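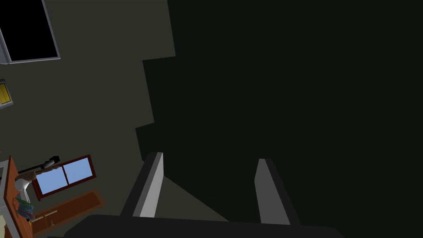 Open gripper, gray-green surface, plenty of shadow. Computer rendering.

Buzatu Lamp Repair opens a lamp lending library in Drovmont

For immediate release

DROVMONT – Hi, I'm Delia Vasiliu, I own Buzatu Lamp Repair on Trarnik Street, and I'm writing this press release myself, so please forgive me if it wanders a bit. The news is this: on Saturday, May 12, 2018, we're opening a lending library for lamps. You come in, you pick a lamp, you take it home for four weeks and you see what it does to your room. Then you bring it back and swap it for another one, or you buy it, or you tell me it was all wrong and we try again.

It's free to borrow. There's a deposit of $5 per lamp, which you get back when the lamp comes home in one piece (I'm pretty relaxed about dust).

I've been fixing lamps for most of my working life, and the question I get more than any other has nothing to do with repairs. People stand at my counter with a cord in one hand and say, "While I'm here – my living room is so dark, what should I buy?" And I never know what to tell them! I haven't seen the room. I don't know if the walls are cream or navy blue, or if the sofa swallows light the way mine does. A lamp that looks wonderful in my shop window can look like a dentist's office when you get it home, and by then you've thrown out the box.

So we're going to do it the way the library does it with books.

We have 147 lamps ready to go out on opening day. A lot of them are old ones I've rewired over the years and couldn't bring myself to price: brass desk lamps, three big ceramic ones with pineapple shapes on them, gooseneck floor lamps, clip-ons for headboards, some pretty glass shades that I'd rather you carried home on your lap. The newer ones are mostly plain table and floor lamps in white, black and wood. Every one has a new plug and a new cord, and every one has been tested on my bench. Each lamp has a paper tag with its number, the biggest bulb it can safely take, and a blank space on the back where borrowers can write what they thought of it. I'm really looking forward to reading those. Be as rude as you like.

A few words about dark rooms

I can't send out a press release about lamps without getting on my soapbox for a minute, so here goes.

Most people who tell me a room is dark have one bright light in the middle of the ceiling. They've usually already put a stronger bulb in it, and the room got worse. What happens is that the middle of the floor gets very bright, the corners look blacker next to it, and everybody's eyes have shadows under them at dinner. I'd turn that ceiling light off for one evening and put a lamp in each of the two corners you never look at. Low ones, with shades. You may find you have a bigger room than you thought.

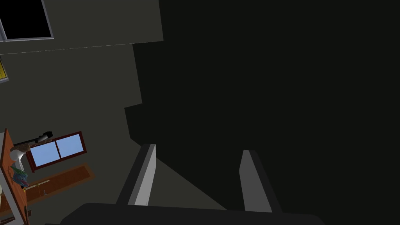
Shadow over much of an interior, seen from above at a tilt. Computer rendering.

Walls matter as much as lamps do. Pale walls hand the light back to you and dark ones keep it. I'm not going to tell anybody to repaint (I have a dark green hallway myself and I love it), but if your walls are deep in color, you'll want more lamps than you'd expect, placed closer to the things you need to see. One by the chair. One where you drop your keys. A small one on a shelf just to wake up the wall behind it.

Then there's the bulb. I could talk about bulbs until you left the building. For a bedroom or a living room, look on the package for the word "warm," and try a weaker one first. For a sewing table or a kitchen counter you can go cooler and brighter. We'll have a box of loaner bulbs by the register, so you can take home a couple of different ones with your lamp and switch them around. Please switch the lamp off and let the bulb cool down before you do that.

And shades! A white paper shade glows all over. A dark or metal one throws its light up and down and leaves the sides alone, so it's nice beside a television and pretty hopeless in a corner you were trying to brighten. I keep a stack of spare shades in the back, and if you want to try a different one on your borrowed lamp, just ask.

How borrowing works

Come in with something that has your address on it. We'll fill out a card (a real card, in a real drawer, because I like cards) and you'll get a member number. You can have two lamps out at a time. If nobody is waiting for the one you have, you can call and keep it another four weeks.

If it helps, bring pictures of your room on your phone, taken in the evening with the lights on the way you normally have them. Daytime pictures are lovely but they don't tell me much about lamps. Knowing where your outlets are is useful too. I've seen so many good plans fall apart over an outlet hidden behind a bookcase. 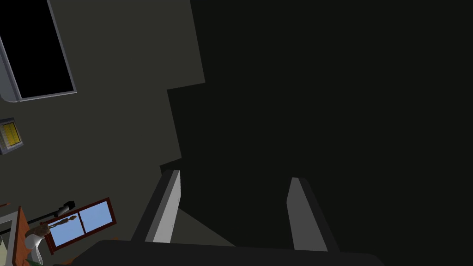
If a lamp gets broken, call me. Most of what can happen to a lamp is something I can fix, and I'm not going to chase anyone over a chipped base. The one thing I do ask is that you never put in a bulb stronger than the tag says. Old shades scorch, and old sockets don't care for it either.

We paid for the cords, plugs, sockets and shelving with $3,231 that our customers put in over the winter. That started in November with a coffee can on the counter and a sign that just said LAMPS. I want to thank every single person who dropped something in there, including whoever kept leaving foreign coins. The shelving came from the old Daser hardware store when it closed down, and it fits along our side wall like it was built for it. If you used to shop at Daser you'll recognize the little brass label holders on the edges. I left them on.

Opening day

Doors open at 10 in the morning and we'll go until the coffee is gone or it's dinnertime. I'll be at the bench doing free plug and cord checks, so if there's a lamp at home that flickers or buzzes, or one you've been a bit scared of since your aunt gave it to you, bring it along. I'll tell you what's wrong with it, and small fixes I'll do on the spot. There will be a table where children can decorate a plain paper shade to take home (under my supervision, and with LED bulbs only, please).

In the afternoon I'm giving a short talk on how to wire a plug. Bring reading glasses if you use them. The screws are tiny.

We're also still taking donated lamps. They don't have to work. What I can't take is anything with a cracked glass base, or halogen floor lamps of the tall bowl-on-a-pole kind, which get too hot for me to lend out with an easy mind.

Reporters are welcome any time during the day, and I'm happy to talk before then too. I'm in the shop Tuesday through Saturday. If I don't pick up the phone I'm probably holding a soldering iron, so leave a message and I'll call you back that evening.

Press contact: Delia Vasiliu, owner, Buzatu Lamp Repair, Trarnik Street, Drovmont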